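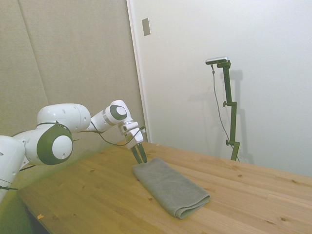
*Figure 6.1. A white robotic arm over a folded gray towel.*

# Chapter 6: The Trouble with Beans

I've eaten red kidney beans all my life, and I was well into my second year of college before I learned they could make me sick. My teacher, Hannelore Wiegand, dropped a dry bean into my palm and asked whether I'd swallow five of them raw. I said sure. She took the bean back.

The culprit is a protein called phytohemagglutinin (say it slowly a couple of times, it gets easier). It belongs to a big family of proteins called lectins, which grab onto sugars on the surface of cells. In your gut, that means the cells lining the intestine. Nausea and vomiting usually start within one to three hours, diarrhea often follows, and most people feel better the same day.

Now for the part I love — gentle cooking may not help at all. A slow cooker on low can leave the middle of the pot well under boiling, and beans cooked that way can come out soft, tasty and still toxic. I used to think soft meant safe!

We'll work through one outbreak in detail, a summer supper in Gerklow where 102 people sat down to chili and 19 went home ill. Malte Janssen ran the kitchen that night and kept very good notes, right down to when the lid went on. You'll need those times for the graph in Section 6.3, so keep a pencil handy.

Before you start, look back at Chapter 5 if you're hazy on how heat unfolds a protein. You'll also want these terms:

- lectin
- denature
- incubation period
- attack rate

Section 6.1 begins with the dry bean and what soaking does to it. Canned beans come up in 6.4 — they've already been fully cooked, so you can relax about the ones in your cupboard.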